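How do you teach a robot to tidy up?

By Juvik, for young readers

Quick quiz for your brain. Pick up a tube of something squishy. Easy, right? Now do it with two metal fingers and no skin. Not so easy.

Scientists on the Stamar project want robots to sort everyday stuff into bins. Tubes, bags, little boxes. The trouble is that everything feels different. A box keeps its shape. A plastic bag flops all over teh place. So one set of rules won't work for all of it.

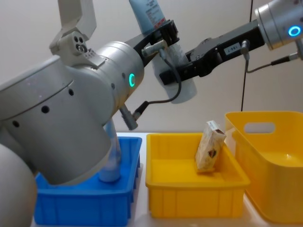
Two arms, one table. A tube for one gripper, a plastic bag for the other.

So what do they do? They show the robot. Over and over. A person steers the arms through the job and a computer saves every move. One go is called a demonstration, or demo for short. The team saved 1038 demos. That's a lot of tidying!

Then comes the learning part. A program looks at all the demos and hunts for patterns. When the camera sees this, the arm should move like that. Bit by bit it makes good guesses. It's called imitation learning, which is a fancy way of saying copycat.

Two arms make it harder. Each one has to know where the other one is. Bump! Start again.

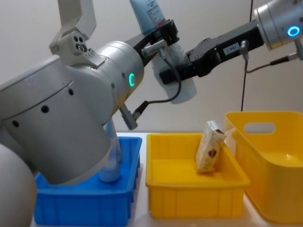
Dimitrov wrote in to ask why the scientists don't just type in the moves and be done with it. Good question. Typed-in moves work fine if everything sits in the same spot every time. Slide a box over a bit and the gripper grabs air.

Now the test. The robot goes solo, no person steering. With demos from one arm only, it got 2 out of 10 tries right. Ouch. With demos from both arms working together? Much better, and it still dropped bags.
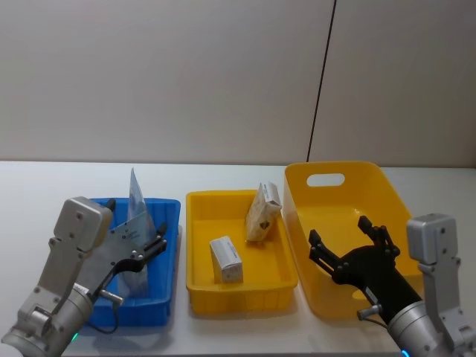
The next job is new objects, ones the robot never practiced with. The team has 17 of them ready in the Nilard lab. Will copying be enough, or does the robot need to work some things out by itself? They dont know yet. Testing starts in April.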